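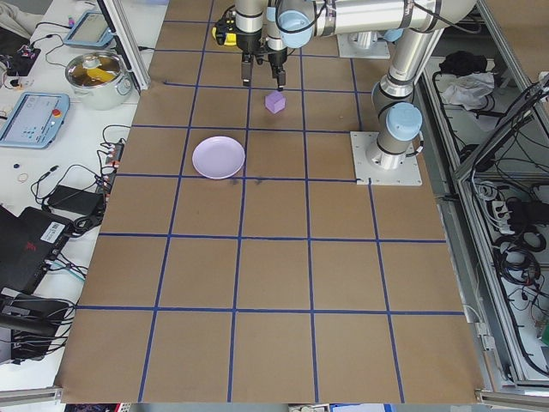 Hevel open day, Tarnitz, 19/08/2025

Notes typed up on the train home, sorry for the state of them. Colleen Bouchard asked for something she could pass round before the shop meeting, so this is that. Prices in a seperate email when I find the sheet.

**Getting there**

Train fine, bus not. The stop named on the invite is the old one, up by the church. The right one is at the bottom of the hill, outside the feed store. Walked the difference with a suitcase. Got in after the welcome talk had started and stood at the back behind a very tall man from a hotel chain.

From the talk, what I caught: the pottery is 106 years old, same site the whole time, brick front building plus a newer shed behind. They do tableware only now. Stopped making vases and lamps a while back, and the woman giving the talk didn't sound sad about it. Mostly they sell to restaurants. Shops like ours are the small end and they know it, but they were nice to us.

**Clay room**

Cold, smells like a basement. Clay comes in by truck, gets mixed with their own scrap, then rests. How long it rests was a bit of a sore subject. Our guide said three weeks, a man by the mixer shook his head, and they had a short talk in the corner about it. We moved on.

You're allowed to squeeze the clay. I squeezed it. Gray all down my sleeve for the rest of the day.

**Forming**

Plates are pressed, bowls too, anything with a spout is poured into molds. Handles go on by hand. Watched one woman do mugs for a good while. Score, dab, press, wipe, next. She had the radio on and didn't look up, fair enough, we were a crowd of strangers breathing on her.

Asked about the rims, as that's our main complaint from customers (chips). Answer: the old coupe shape has a thin edge and it will chip whatever you do. The raised rim is thicker and holds up better in a dishwasher rack. They'd steer us to the raised rim for everyday and keep the coupe for people who wash by hand. I said our customers all say they wash by hand. She laughed.

**Glaze**

Best part of the day for me. Test tiles hung up on nails all the way down a corridor, going back decades, half of them with the labels fallen off. There's a brown one from the seventies I'd buy tomorrow and they say they can't make it anymore, one of the ingredients went off the market.

Current range, as far as we care:

- white, warm not bright
- oat, speckled, everyone has an oat
- lavender, pale, new this year
- Bragança, a deep green, was named after a trip somebody took
- a black they're not happy with yet. Shows fork marks. They said so themselves

Lavender is the one I'd been doubtful about from the catalog. Thought it would look like a bathroom. It's grayer and quieter in person. Put food on it in my head: eggs good, salad good, tomato soup not sure. The glaze man said it shifts depending where it sits in the kiln, so an order can come out a touch uneven, and if we want a tight match we have to say so up front and they pull from one firing.
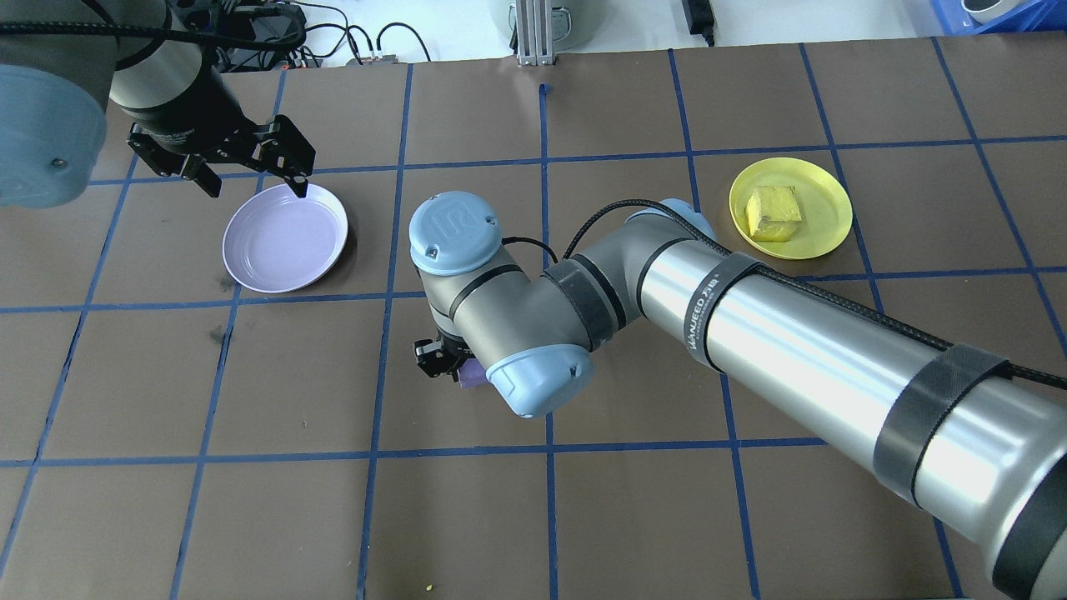
*Pale lavender plate, round, raised rim.*

Green sells better for them by a long way. Colleen will want the green. I'd still take a short run of the lavender for the front table in spring, with the linen napkins we couldn't shift last year.

**Kilns**

Hot, loud, quick visit. Roped off so you see them from a doorway. Two going, one open and cooling. They lose around 80 plates in a bad week to warping and pinholes, and most of those go to the seconds shelf. Anything cracked gets smashed for fill. There's a skip out back full of it and a kid in our group asked if he could throw one. He was allowed. Then obviously everybody wanted to.

**Lunch**

Long tables in the yard. Potato salad, sausages, a plum cake that was gone by the time my end of the table got near it. All served on their own ware, naturaly. Sat with a couple who run a guest house at Skurnevness and have used the oat for years. Their view: hard wearing, stacks badly. The foot ring is narrow so a tall pile leans. They keep the piles short. Worth knowing for our shelves, the upper ones especially.

They also said delivery gets slow after the holidays, as the whole place shuts for part of January and then catches up. So order before that or forget about it until spring.

**Seconds shop**

Small room, big line. One in, one out. Baskets ran out early and people were carrying stacks against their chests, which made me nervous. Marked by colored dot, and the dots are explained on a card by the door that I didn't see until I was leaving. I bought:

- two oat bowls, pinhole in one
- a white jug that drips, knew it dripped, bought it anyway
- green side plate for Colleen to look at

Wrapped in newspaper. All arrived whole as of this train.

**Ordering stuff, for the meeting**

Minimum is 14 pieces per shape per color, no mixing colors to get there. Breakages in transit get credited if you send photos the same week. Samples are charged but come off the first order. They don't do exclusives. I asked about a stamp with our name on the back and it's possible but only on the big runs, so no.

Still to find out: whether the raised rim comes in the small size, and if lids for the butter dish can be bought alone. The person who'd know was off. I've got her card, will call.

Also if anyone goes next year wear flat shoes, the yard is cobbles all over. And take the early bus back. The later one was full and we had to wait by the feed store with all our parcels until another one came.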